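What People Keep: Small Things, Hand-Me-Downs and the Stories That Go With Them
Year 2 project report, Everyday Objects module
Branwen Lloyd
Group: Branwen Lloyd, Mawar Hutapea, Kartini Ngau
Supervisor: Merja Ikonen

How we got started

Our first idea was to write about museums, and Merja talked us out of it in the space of one tutorial (thank goodness, looking back). She asked what we each had in our coat pockets, and Kartini pulled out a button that had come off her gran's cardigan and that she'd been carrying since sixth form. We spent the rest of the hour talking about the button. So the project became a project about small things people keep at home, mostly jewellery and bits and bobs, and what they say when you ask them why.

What we wanted to find out

We had one main question, which was whether people keep a thing for what it's worth or for who it came from. I was fairly sure I knew the answer before we began and Mawar told me off for that, so we wrote our guesses down and put them in an envelope. I guessed "who it came from". Mawar guessed that people would say that but would still know the price!

Doing the interviews

We spoke to nine people over four weeks in June. Most of them were neighbours or family friends, and we know that makes it a narrow group. Each chat lasted as long as the person wanted it to. We asked them to get their bits out and put them on a table, then pick one and start talking. I'd written a long list of questions and hardly used it, because once somebody has a brooch in their hand they don't need much prompting.

Kartini took notes by hand and I typed them up the same evening. The one time I left it until the weekend I couldn't read half of her abbreviations, and neither could she. After that we had a rule.

What struck all three of us was how mixed up people's things were. We had pictured tidy jewellery boxes, with the good stuff in one place and the cheap stuff in another. What we got was old and new, dear and cheap, all in together. A carved jade pendant would come out along with a pink pig hair clip and a pearl earring, and the owner would talk about each of them in just the same voice.

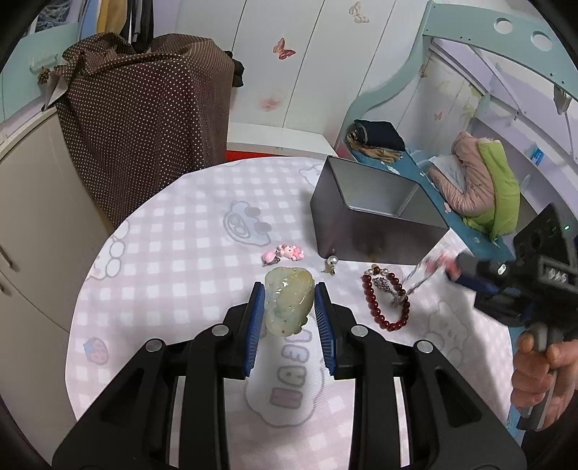
What people told us

Sulastri Chin gave us our longest interview and she was brilliant. She said she had never had anything valued and didn't plan to, as "then I'd have to worry about it". She also told us that in her family a piece goes to whoever asks about it first, so as a girl she learned to ask questions early.

Two people did know what their things would sell for, down to the pound. One of them had paid 200 pounds for a ring and told us so before she told us anything else, and then talked for ages about the friend she was with when she bought it. Mawar and I still argue about which side of the question she belongs on. I've put her in the middle.

Lost things came up a lot as well, and we hadn't planned for that. People could describe a missing earring better than the one they still had. I'd love to have done a whole section on this but we only noticed it when we read the notes back.

What went wrong

We should have recorded the interviews. We also let people choose their own object, so we only heard about the ones they liked. If I did it again I'd ask for one they had nearly thrown away.

The envelope

We opened it at our last meeting. Mawar was closer than me. She has asked for that to be in the report — so it's in the report.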